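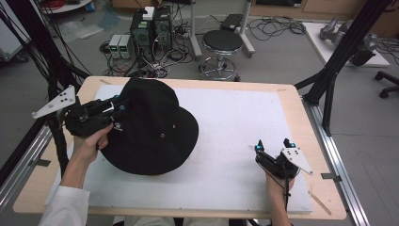
Hi Fathima,

Quick update on the Makthorpe sun safety grant, as promised! We've had a good run since July. Jummai has now got 10 junior cricket clubs signed up, and all but 2 have shifted their Saturday start to 8.30 so the littlies are off the field before the worst of it. The shade sail at Talen Oval is up (finally, council took its time) and the parents have already colonised it.

Hats are slower. We ordered 60 in kids' sizes and the supplier sent adult mediums, so Arif is organising the swap and I'll hold that invoice until they're right. Spending is otherwise on budget, apart from sunscreen, where we're over by around $6 a club.

Could you let me know if the leftover signage money can go to sunscreen instead?

Cheers,
Hazel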